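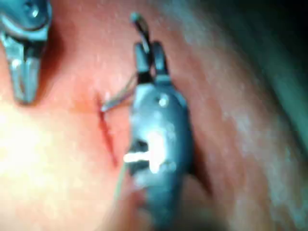 Posted in October by the Brirnwood Robotics Club
Filed under: Visits

Our club went to the open day at the Urbridge teaching lab, where a student team has been working on suturing with robot arms. We left school at 7 and were there when the doors opened.

The project is called Grustel. It is a one-year course project, and the goal is to get two surgical arms to close a short cut. One instrument drives a curved needle through the edge of the cut and the other is there to grasp. The students showed us the view from a small camera mounted at the wrist. It is blurrier than I expected, and the light is strong on one side and falls off toward the other. One student said glare on the metal gives their needle tracking more trouble than the thread does, though the thread is faint too.

Visitors could try the controls for five minutes each. Most of us never got the needle in at the right angle. The hand controllers scale your motion down 5 to 1, so you have to move a lot more than you think.

After lunch there was a talk on Wubshet, the software the team wrote to record each stitch and play it back. They need 15 clean stitches in a row by the end of the term and their best run so far is six. The talk ran long and some of the math was over our heads – the part on planning the needle's arc was easy enough to follow.

There is a bus stop outside the main gate, but parking is tight. Bring your own lunch, as the cafeteria was closed. Our members who want to do the needle path exercise can get the handout at the next club meeting.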